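**Ticket:** left gripper drops out of tracking at the sink station
**Product:** Etitberg hand-held gripper kit, pair, on trial
**Site:** Arkavside
**Opened by:** Liis Žukauskas
**Handled by:** Ilze Urbonaitė, Etitberg support
**Opened:** December 2020
**Status:** open, waiting on customer

**Liis, first message**

Hello Etitberg folks, and thank you again for the loan of the kit. I want to start by saying that we like it very much, and I'd hate for this ticket to read like a complaint! The grippers are easy to pick up and get going with, and people who had never held one were making decent recordings by the end of their first session. Our manager at Haugland has asked me to finish the review before we decide whether to buy, and there is one thing I can't sign off on yet.

When we record at the sink, the software loses the left gripper. The little status light in the recorder goes orange, the path freezes, and then a moment later the gripper "jumps" to where it should have been all along. The right one does it too, but far less. At the desk it hardly happens at all.

So far we have 2,852 recordings from the trial, all stations together, and the recorder has flagged 700 of them for tracking loss. That still leaves us over the 2,000 we promised, but nearly all of the flagged ones are sink work, and sink work is the part Haugland cares about.

What I tried before writing to you (in the order I tried it, and I'm sorry if it's a muddle):

- Restarted the recorder and the laptop. No change.
- Swapped the two cables. The trouble stayed on the left.
- Wiped the marker cubes with a soft dry cloth. No change that I could measure.
- Ran the calibration again with the printed marker board. It passed, and then we lost tracking in the second recording after that.
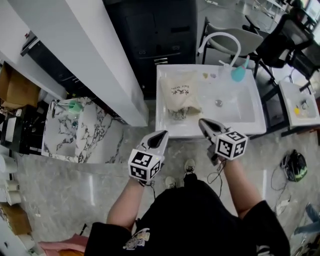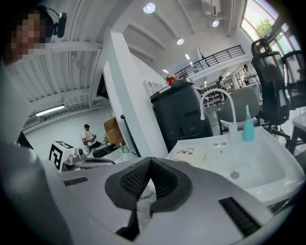 *Sink station at Arkavside. First: both grippers held out in front of the basin. Second: looking out over the pad of a gripper, with the faucet and basin to the right.*

**Ilze, reply**

Hi Liis, no apology needed, this is a lovely clear report and it saves me a whole round of questions. I had a good long look at everything with a cup of tea.

I have two thoughts. The first is the cube. The tracker is happiest when it can see at least two marker faces on each one, and at a basin people naturally roll their wrists inward to reach down toward the drain. On the desk your hands stay flatter, so you get away with it. If most of your operators lead with the left hand, the left cube will suffer first.

The second is light. You have a big window as well as bright round lights in the ceiling, and a white basin throws a fair amount of that back up. If the exposure is on automatic, it can hunt as the hands go over the rim, and the dark squares on the markers wash out for a moment. I can't tell from here which of the two it is — it may well be a bit of both.

Could you please try these one at a time, with a short batch after each?

1. In the recorder, open Tracking and switch exposure from Auto to Fixed. Start at level 2.
2. Repeat the calibration standing at the sink, with the marker board where the operator can see it clearly from that spot.
3. Ask the operator to keep the elbows a little wider on the reach down.

I would also clip the cables to the sleeve or forearm. They hang in a loop beside the arms in your first photo, and with a tall gooseneck faucet that close I would like them out of the way. I don't think they are causing the dropouts, given that you swapped them, but a snagged cable is a different ticket and I'd rather we didn't meet over that one!

**Liis, second message**

Thank you, Ilze! We did step 1 this morning and ran a short batch. The freezes are shorter now, and the jump afterward is smaller, but the left gripper still goes orange when the hand is low in the basin. So I suspect you were right about it being a bit of both.

We haven't done steps 2 and 3 yet. The cables are clipped to the forearm and the operators already prefer it (one of them asked why the kit doesn't come with clips, and I said I would pass that along).

One more question while I have you. The old Mullinov set we used back in May had a bigger cube, which got in the way of everything but was very seldom lost. Do you sell a larger cube, or a bracket that tilts this one outward?

**Ilze, reply**

That's useful, thank you. Leave exposure on Fixed and carry on with step 2. There is no larger cube, but we do have a tilt bracket, and I have put a pair in the mail to Arkavside at no charge for the trial. They go on with the screws already in the gripper base. Please calibrate again after fitting them, because the old calibration won't match.

I've passed the clip request to our product team with your name on it, and I've extended the loan so the review isn't rushed. Send me the log file from the next sink batch and I'll compare it with the first one.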